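# Sprechernotizen: Selbstüberwachtes Greifen aus Kisten mit Mehrfingergreifer

Kolloquium, 2023-11-08. Vortrag: Ilona Kocsis, Fragerunde gemeinsam mit Milagros Tan
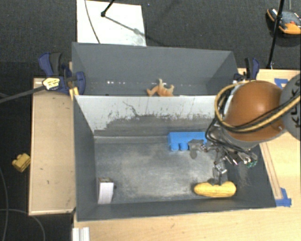 **Folie 1 – Fragestellung.** Untersucht wird, ob sich eine Greifstrategie allein aus eigenen Versuchen verbessern lässt, ohne dass Griffe von Hand annotiert werden. Grundlage ist das im Projekt Brerine entwickelte Verfahren, dessen Bewertungsnetz im Februar neu aufgesetzt wurde. Auf die Objektauswahl ausdrücklich hinweisen: Der gelbe Maiskolben ist länglich und an den Enden gerundet, der blaue Baustein kantig und mit Noppen versehen. Für beide soll dieselbe Strategie gelten. Auch auf die Lage eingehen, denn der Maiskolben liegt in der Ecke der vorderen Kiste, wo die Wände den Raum für die Finger einschränken.

**Folie 2 – Verfahren.** Das Netz schätzt für jede Kandidatenpose die Erfolgswahrscheinlichkeit. Ausgeführt wird die Pose mit dem höchsten Wert, in der Erkundungsphase ersatzweise eine zufällig gezogene. Als Erfolg zählt, wenn das Objekt nach dem Anheben gehalten und in der anderen Kiste abgelegt wird. Kurz erläutern, weshalb zwei Kisten verwendet werden: Der Versuch läuft anschließend in Gegenrichtung weiter, ein Eingriff des Personals entfällt im Regelfall.

*(Pause für Verständnisfragen)*

**Folie 3 – Daten.** Ausgewertet wurden 282 Trainingsdurchläufe sowie nach Abschluss des Trainings nochmals 100 Testgriffe. Abgebrochene Durchläufe sind gesondert protokolliert und nicht in die Trainingsmenge eingegangen. Die Vergleichsstrategie stammt aus dem Vorgängerprojekt Sitompul und arbeitet mit fest vorgegebenen Griffhöhen.

**Folie 4 – Ergebnis.** Das gelernte Verfahren liegt bei frei liegenden Objekten gleichauf mit der Vergleichsstrategie, in Wandnähe ist es ihr überlegen. Die Kurve nicht im Einzelnen vorlesen. Bei flachen Objekten ist kein belastbarer Unterschied nachweisbar; dies ist deutlich auszusprechen.

**Folie 5 – Ausblick.** Übertragung auf den zweiten Versuchsstand in Nerkberg. Fragen zur Kalibrierung übernimmt Frau Tan. Dank an den Projektpartner Prumier.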